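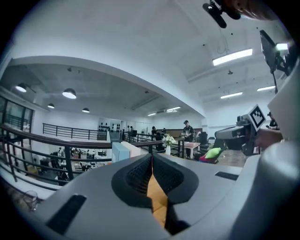
Adelino Azevedo had one piece of advice for me before I touched anything, and it was to stop squeezing as if the thing were a stapler. You close your hand, the fingers close, and you wait a beat before lifting. Hurry it, he said, and all you teach the robot is how to hurry.

I had asked to have a go, so I could hardly complain. It was the Saturday open day at Wemuritz, mid-morning, and I had got myself to the upstairs level before I'd even found the coffee. Wemuritz makes software for warehouse and kitchen robots, though what they mostly make at the moment, as far as I could tell, is recordings. People pick up a gripper with a camera on it, do some ordinary job with their own two hands, and the recording goes off to train a machine that will one day do the job without them. They call the project Prorow. I asked three different people what the name meant and got three different answers, one of which involved a boat.

I'd been expecting robots in cages, I suppose. Big orange arms, yellow tape on the floor, a man with a clipboard telling me to stand back. The office is open plan over two levels, and from the railing upstairs you can look down on people at their desks. There are flowers in a white vase. It could be anywhere that sells insurance! And then you look at the wooden table and there are two grippers on the go, one with a square black and white marker standing up on top of it like a little road sign.

The marker is there so the software can tell where one gripper is in relation to the other. I only understood this when Adelino put his hand flat over it and told me that, as far as the computer was concerned, he had just left the building.

My first task was a soft little green and red thing. Pick it up, move it over, put it down. I have been picking things up since before I could talk and I'd have called myself fairly good at it. I was dreadful. The tips of the gripper are two black pads with a fine mesh pattern on them, and they meet in a V, so you have to come at whatever you want from the right angle or you simply push it along the table in front of you. I pushed mine a surprisingly long way. On the next try I got hold of it, felt very pleased, turned to say so and dropped it.

They kept the recording, drops and all. A certain amount of fumbling is useful, apparently, so long as you carry on and put it right afterwards, and what they can't use is the bit where you stop and swear (I asked). There were 827 recordings in the Prorow folder by the time I handed the gripper back, and 22 of those were mine. The aim had been 800 by the end of the open day, and we'd gone past it before lunch, which got a small cheer from downstairs.

What surprised me was how tiring it is. The gripper isn't heavy, but you hold your wrist at an angle you'd never choose, and you find yourself concentrating on the dullest movement in the world. After ten minutes I had an ache running up to my elbow. The regulars swap hands, or swap jobs, and there's a chair policy that I didn't quite follow but which everyone else seemed to feel strongly about.

Then there was the talk, given by Wyss, who runs the training side and speaks very fast. I'll pass on the part I managed to write down. The old way of teaching a robot was to drive it by remote control, and for that you need the robot in the room, and robots are expensive and break. With a hand-held gripper you can record in any kitchen, shed or shop where somebody will let you in. The fingers are the same shape as the ones on the real arm, so what you recorded by hand carries over fairly well. Fairly well was Wyss's phrase, said twice, the second time more slowly.

I asked about the times when it doesn't. Shiny things are bad, I was told, and so is anything see-through. A plastic bag is a nightmare. Laundry they're cheerful about, which I wouldn't have guessed – I find laundry a nightmare and bags quite easy.

The arm itself is kept at Wata, the firm that builds the hardware, and it only came up on a video link in the afternoon. It folded a tea towel. It took 3 goes and nearly two minutes, and everyone round the screen went completely quiet, the way people do watching a toddler on the stairs. The towel ended up in a sort of lopsided parcel, and we all clapped.

Would I want one at home? I thought about it on the train. I'd want it for the tea towels and the bins, and I'd want a switch I could reach. I put that to Adelino on my way out and he said most visitors ask for the switch first. He also asked whether I'd like to come back in January, when they start on cutlery drawers, and I said yes before my elbow had a chance to object.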